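How do you re-roll an elastic bandage so it stays tight?

Asked in Home & First Aid, 299 views

I have a tan elastic bandage that lives in our kit. Every time I roll it back up it comes out soft in the middle and fat on one side, and then it won't fit in its box. I lay it out on the table first and start from one end. The last try stopped about halfway.
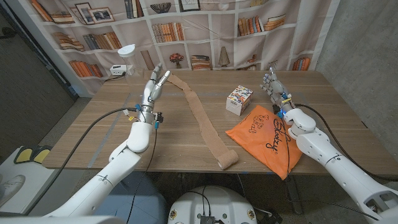

Bandage partly unrolled, with the box and the orange bag on the right.

Is there a better way, or should I just fold it?

Answer 1 (6 votes)

Don't fold it. The creases stay in and it wraps badly later. Lay it flat the long way and take out any twists before you start. Fold the first inch over on itself, make a small tight core, then roll toward the loose end. Keep the strip flat on the table and don't pull on it. If you stretch it while rolling, it goes on too tight the next time. Check the edges every couple of turns and straighten them then.

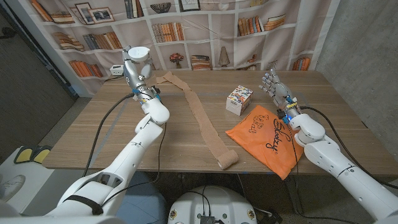
Can I wash it before rolling it up?
Cool water and mild soap, by hand. Press it in a towel and dry it flat out of the sun. Roll it only when it is fully dry.

Answer 2

I just stuff mine in a bag. Works fine.

Answer 3 (2 votes)

Agree with the first one about not pulling. Mine is an Onora and it came with 2 clips, which I lost. A strip of paper tape holds the end down. If it still looks wavy after a wash, get a new one.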